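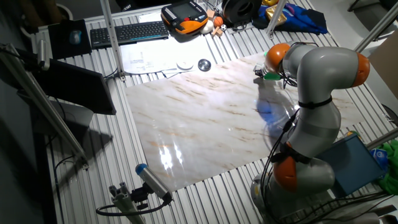
Photo: Drita Stojanović

A day out at the Stillden open doors

I had been meaning to go to Stillden for years, and every June something got in the way (a wedding, a bad knee, once a boiler), so when my sister rang and said she had a free Saturday and a full tank of petrol I had my shoes on before she'd finished the sentence. The open doors weekend is when the old mill buildings along the canal let the public in, and you can wander from one yard to the next with a paper map and a sticker on your coat.

We started at Cheetham, the dye house, and I could have stayed there all morning. The woman showing us round had worked there for 27 years and still got excited about blue. She let us stir a vat with a long pole, and my sister, who is not a careful person, now has one grey trainer and one that is a really rather lovely shade of teal. They sell off the short ends of cloth by the door, and I came away with enough for two cushions and possibly a third if I'm clever with the corners.

From there it's a short walk over the footbridge to Villia, which used to be the weaving shed and is now let out as workshops and studios, upstairs and down. There is a bookbinder, a man who mends accordions, a pair of potters, and further along the corridor some rather more modern rooms. The stairs are steep and worn in the middle, so do hold the rail. I had a long chat with the bookbinder about glue, of all things, and bought a notebook I'm now too fond of to write in.

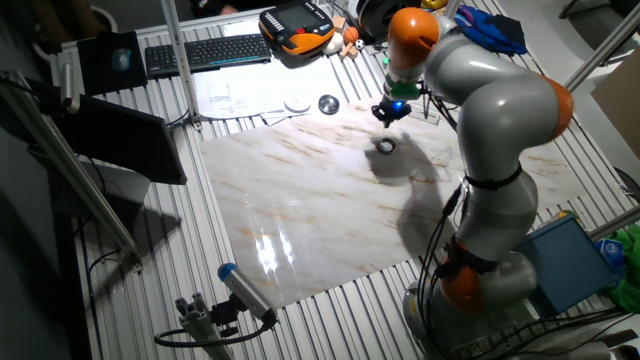

Ground floor at Villia, Saturday morning

Lunch was at Cokby, the canteen in the old boiler house. You queue at a hatch and eat at long tables with whoever happens to be there, and we sat with a retired couple who had cycled 12 miles along the towpath and were planning to cycle them all back again! The pea soup was very good, the bread even better, and the rhubarb cake had gone by the time we got to the front. If you care about cake, go before noon.

In the afternoon we joined the walk up to the top reservoir, 94 steps and then a gravel path, with a guide who knew every sluice by name. He told us how the water was shared out between the mills and how bitterly they fell out over it in dry summers. At the top there's a bench and a view right down the valley to the church. It rained for the last bit, that fine soft rain you hardly notice until your collar is soaked, and we took shelter in the pump house with almost 20 other people and somebody's very wet spaniel.

A few practical bits if you're thinking of going next year. Parking is in the field behind the school and it does get muddy. Entry is free, but bring coins for the canteen and for the little guidebook. The dye house and the canteen are level all the way through, the upper floor of Villia isn't. We left at four and still hadn't seen the rope walk or the lock keeper's garden, so I've already put it on the calendar, and my sister has promised to wear old shoes.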